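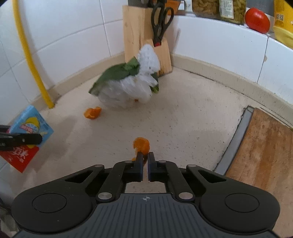 # Where does orange peel go?

When you eat an orange, you eat the juicy part and leave the peel. Peel makes up a fair bit of the fruit, and in most homes it ends up on the worktop for a while before anyone moves it. This page is about what peel is made of, what happens to it, and how to clear it away after cooking.

## Two layers

Orange peel has two layers. The outside is called the zest. It is bright orange and covered in tiny dimples. Under the dimples are little pockets of oil. If you bend a piece of peel, some of the pockets burst and a fine spray comes out. The spray is what you smell, and it stings if it gets in your eyes, so point it away from your face.

The inside layer is white and spongy. It is called the pith. It tastes bitter, but it will not hurt you.

A lemon is built in the same way, and so is a lime.

## What happens if you leave it?

Peel left out in the air loses water. First the edges curl. After a few days it goes hard and brown. If it is shut inside a plastic bag, the water cannot get out, and then mould may grow on it. Mould looks like green or white fur. Don't touch or sniff it. Tell a grown-up.

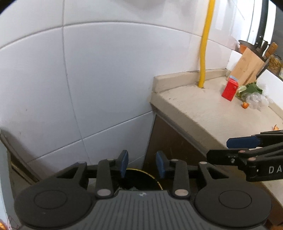
**Jinlong Deng**
Children's science writer

## Clearing the worktop

Ask a grown-up to put away knives and scissors before you begin. A knife block is a good place for them. Then:

1. Pick up the big pieces of peel first, then look for the small ones. They like to hide under bags and behind boxes.
2. Put green leaves that you still want to eat in the fridge.
3. Put peel and spoiled leaves in the food waste bin. Plastic bags go somewhere else, unless your council says you can use them as liners.
4. Wipe the worktop with a damp cloth. Go right into the corners, where it meets the wall.
5. Wash your hands.

Many kitchens have tiles on the wall by the worktop. Glossy tiles are easy to clean because water and juice stay on top. The lines between them are filled with grout. Grout is rougher and can hold on to dirt, so it may need a small brush.

## What happens next?

Food waste can be turned into compost. Worms, fungi and bacteria feed on it and break it down into dark, crumbly stuff that helps plants grow. Peel takes longer than soft leaves do. Tearing it into small bits speeds things up.

If you start a compost heap in September, leave it over the winter and look again in spring.

**Words to know**

*Zest:* the coloured outside of the peel.
*Pith:* the white layer underneath.
*Grout:* the filling between tiles.
*Compost:* rotted plants and food, used to feed soil.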